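How Does a Robot Know What to Do Next?
A Najjar Explainer for Curious People Ages 8 to 12

Think about the last time you put something small into a box with little compartments. A bead, maybe, or a screw, or a tooth you were saving for business reasons. Did you have to think hard? Probably you were humming and wondering about lunch.

Now try writing down how you did it. Every single bit. "Pick up the bead" doesn't count, because how do you pick up a bead? Which fingers? How hard do you squeeze? What do you do when it shoots across the kitchen and goes under the fridge?

That, in short, is the problem with robots. They have motors, cameras and very patient personalities, but they have never once been eight years old, so they have missed out on a lot of practice. The part of a robot that has to make up for this is the software, the long list of instructions and numbers running on its computer. Software has no arms and still gets blamed for everything.

We'll follow a project called Vulallow, which is a set of programs that help a two-armed robot handle small things and the boxes they live in. It has four big jobs.

Job 1: Seeing (the grown-up word is "perception")

A camera doesn't know what a box is. A camera hands over a giant grid of colored dots, called pixels, and considers its work finished.

The software has to go through all those dots and decide which ones are box, which ones are table and which ones are something else. It does this many times a second, without a snack.

See-through plastic makes this extra hard. Look at a solid red brick and you get red dots, and wherever the red stops, the brick stops. Look at a see-through box on a white table and you get a bit of box color with a bit of table mixed in. Where does one wall end and the next one start? You can work it out because you have met hundreds of plastic containers in your life. The first version of Vulallow had met none. It once decided that a clear lid was a puddle and politely went around it.

Job 2: Learning from people

There are two ways to teach a robot. The old way is to type in every move. Go left this far, go down this far, close the fingers. It works beautifully until somebody bumps the table.

The newer way is to let a person do the task and let the software learn from that. But a person's hand has five fingers and is squishy, and this robot's hand has two fingers and isn't. So the person does the job holding a pair of grippers, one for each hand. Now the person has to solve the problem with the same kind of fingers the robot has. It's a bit like learning to eat peas with chopsticks so that you can teach a bird. 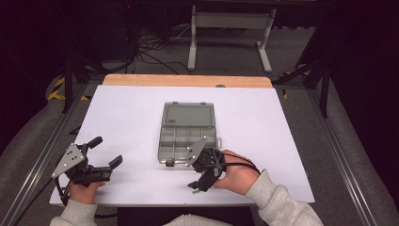
Each time a person does the task once from start to finish, it's called a demonstration, or "demo" if you're busy. For the compartment box, Vulallow started with 200 demos. The robot was terrible. It reached for the box with great confidence and shut its fingers on air. With 900 demos it got much better, and by the time there were 987 it could usually get hold of the lid without an argument.

You may be wondering why it needs so many. Ask yourself how many times you dropped your spoon as a baby. You weren't counting, but whoever picked it up might have been.

The demos also have to be different from each other. If the box always sits in exactly the same place, the software learns something silly, such as "the lid is always right there." Then you turn the box a little and the robot looks as lost as a substitute teacher in week one. So people turn the box. They move it closer and push it farther away. Sometimes the lid starts open and sometimes it starts shut.

Job 3: Planning

Suppose the software has found the box, and it has learned what people usually do with one. Next it has to choose a path for each hand.

Two hands make this much trickier than one. If you have ever been in a kitchen with somebody else who also wanted the toaster, you know why. The planning program checks the path of the left hand against the path of the right hand and looks for places where they would crash. It checks the table too. A robot hand that tries to travel through a table will lose, and so will the table.

Planning also means putting steps in order. You can't drop a bead into a closed box, although the robot will happily try. In one early test at our workshop in Hakmont, Vulallow came up with a plan that had 41 steps. Step 3 was to put the bead in the box. Step 40 was to open the lid.
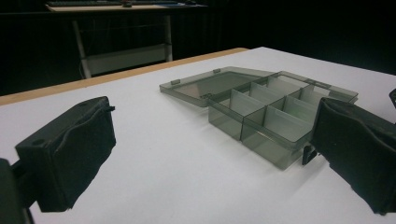
An open compartment box between two black gripper fingers. How many dividers would you have to find before you moved?

Job 4: Control

A plan is only a wish until something moves. The control program turns the plan into tiny orders for the motors. Then it checks what happened. Did the hand get where it was supposed to go? No? A little more, then. Too much? Back a bit.

This checking and fixing goes round and round, so it's called a feedback loop. You have one too. Shut your eyes and touch your nose. Your brain just ran a feedback loop, and if you poked yourself in the eye, your brain has some fixing to do.

Squeezing needs a loop as well. Squeeze a plastic lid too gently and it slips away. Squeeze too hard and you own two smaller lids.

What happens when it goes wrong?

It goes wrong a lot. The people who write robot software spend more time on mistakes than on anything else, and they have a program for that as well. It plays back a failed try next to everything the software was "thinking" at the time. Maybe it thought the edge of the lid was a finger's width to the left of where it really was. Maybe it saw a shadow and took it for a wall. Once people find the muddle, they can add new demos that show the tricky bit, train the software again, and wait for it to find a brand-new way to be wrong.

Try it at home: Be the software

You need a friend, a box with a lid, a small object that isn't food (the robot will eat it) and a scarf.

The friend is the robot. Tie the scarf over the robot's eyes. The robot may only use one finger and thumb on each hand.

You are the software. Sit where you can see the box. Tell the robot how to open the lid, put the object inside and close the lid again. You can say things like "left hand, up a little" or "right hand, close." You can't say "open the box," because the robot doesn't know what that means.

Swap places when the robot starts to complain.

Now play again, but turn the box around first. Did your old instructions still work?

Words to show off with

Pixel: one tiny colored dot in a camera picture.
Perception: working out what all those dots mean.
Demonstration: one go at a task, done by a person so that software can learn from it.
Planner: the program that picks the path and the order of the steps.
Feedback loop: move, check, fix, and do it again.
Gripper: a robot's hand. It is no good at high fives.

Next in this series: How Does a Robot Know Where It Is? We take a wheeled robot to the Norurthorpe library in May and lose it in the biographies.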